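Tetlow Three-Drawer Metal Cabinet: Long-Term Review

Filed under: Storage, Workshop and Lab Furniture

The Tetlow is a three-drawer metal cabinet sold flat or assembled, in grey only. We bought ours assembled through Flullholm, paid 349 for it, and have had it in daily use since February. This review covers the top surface, the drawers, the knobs, assembly quality and the floor contact. It does not cover the locking version, which has a different front.

Specification as ordered

Height with feet fitted: 600 mm
Depth: 400 mm
Drawers: three, equal height, one knob each
Finish: grey powder coat, satin
Lock: none
Supplied with: four levelling feet, one spare knob, one tube of runner grease

Delivery and condition

The cabinet came on a half pallet with card corners and a single layer of film. One corner protector had slipped and there was a small dent in the back panel, low down. Flullholm offered a replacement or a part refund and we took the refund. All three drawers ran on arrival. The middle one needed its left runner loosening, shifting back a couple of millimetres and retightening, a job for a short screwdriver and some patience.

The levelling feet are M8 with plastic pads. Ours stands on a hard speckled floor that falls slightly towards the door, and the thread had enough travel to take this up. Lock nuts are not included. One foot had wound itself down by the end of the first month, so we fitted our own nuts and it has stayed put.

Top surface

The top is flat, with no raised lip on any side. For most purposes this is the right choice, as a lipped top collects dust and cannot take a board that overhangs. The drawback is that a rolling pen goes straight on to the floor. If you intend to keep small parts on it, budget for a shallow tray.

The finish is smooth and shows a strong reflection under ceiling lights. Yee-man Sin, who sits facing it in the afternoon, asked for it to be turned so that the highlight fell elsewhere. Anyone using the top as a reading or inspection surface should expect the same problem. A matt desk mat cures it.

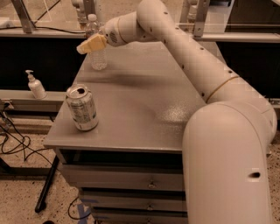

The Tetlow in position, with a drinks can and a water bottle on the top.

Resistance to liquids is good. I left a ring of cold coffee on the coating overnight and it lifted with a damp cloth. Diluted washing-up liquid has had no effect on the colour. Hand gel left standing for an hour produced a dull patch the size of a coin, which faded after two wipes but can still be found at a low angle. I would not leave a leaking dispenser on it.

Scratch resistance is average. A steel rule dragged flat leaves nothing. The same rule dragged on its corner leaves a bright line, and there is no touch-up paint in the box. Flullholm sells a pot separately and the match is close.

The panel is a single skin with a folded stiffener underneath. It does not flex under a hand placed at the centre. Press hard near the front edge and there is some movement, together with a click as the sheet returns. The click has no effect on use, but in a quiet room it is noticeable.

Drawers

There is a recess between the top panel and the first drawer. I assume it is there to give the drawer clearance. It works as a finger hold when the cabinet has to be moved, and it also lets dust into the top drawer. After three months the contents of that drawer had a visible film on them and the contents of the other two did not. A strip of brush seal would fit the gap.

The runners are single extension. The rear quarter of each drawer stays inside the body, and long items have to be tilted out. At this price I had hoped for full extension, and the Wullbridge equivalent has it. Against that, the Tetlow runners are quieter and have less side play.

Chia-hao Yang ran a simple cycle check on the bottom drawer, loaded with boxed fixings, opening and closing it by hand over several weeks and keeping a tally on the inside of the door. He stopped at 1,415 cycles. The action was a little looser than at the start, the screws had not moved and the runner showed light polishing on the lower track. We put a smear of the supplied grease on it and carried on.

There is no anti-tilt interlock. All three drawers can be opened together and, with the weight in the upper two, the cabinet will lean forward. Keep the heavy items at the bottom.

Knobs

Each drawer has one small metal knob near the centre of its front. They are held from behind by a single screw with no locating pin, so they turn if twisted. A drop of thread lock fixes this. The size is the weak point. Bare fingers manage well, but in work gloves the grip is poor and I often end up pulling with two fingertips. The Huet cabinets we used before had a full-width pull and were easier in every respect, although the pull did catch on clothing.

The knob hole is a standard size and larger knobs go straight in.

Noise

An empty drawer rings when shut. Lining the bases with thin rubber matting removed most of it. The side panels are undamped and will boom if knocked.

Summary of findings

Good: coating, stability once the feet are locked, quiet runners, true flat top.
Fair: scratch resistance, dust entry at the top drawer, packaging.
Poor: knob size, single extension, no lock nuts supplied.

I would buy it again for general storage with light items and frequent access. For heavy tooling, or where gloves are worn all day, the Wullbridge is the better purchase despite its noisier runners. We have ordered a second Tetlow for the other end of the room — with larger knobs and a set of M8 nuts on the same order.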